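Dornbridge Tightens Rules on Bulky Waste Pickup

Upholstered furniture will no longer be accepted with mixed bulky waste in Dornbridge, under a collection schedule that took effect in February 2025.

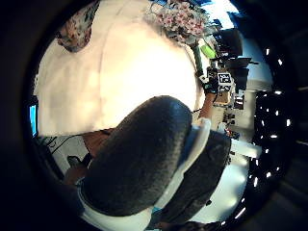
Residents who responded to the draft schedule objected mainly to the booking step, one writing that a phone line open only in the mornings is no use to people on day shifts. The city has since added an online form.

Padded chairs, sofas and loose cushions must now be booked as a separate category. Items are taken to the Salcedo transfer station, where covers and foam are stripped from frames before the plastic and metal parts are baled. Wood frames are chipped on site.

The change follows a trial that ran through November in the Prundport district. Crews collected 487 upholstered items there, with a combined weight of around 3250 pounds after foam removal. The trial covered 2194 households.

Each address may book two pickups a year at no charge. Further pickups are billed at a flat rate. Single items over 100 pounds require a two-person crew and are scheduled separately — usually within three weeks of the request.

Wet or infested items will be refused at the curb and tagged. Mattresses remain under the existing contract with Claltovum and are not affected.

Drop-off at the transfer station continues during posted hours, with proof of address required at the gate.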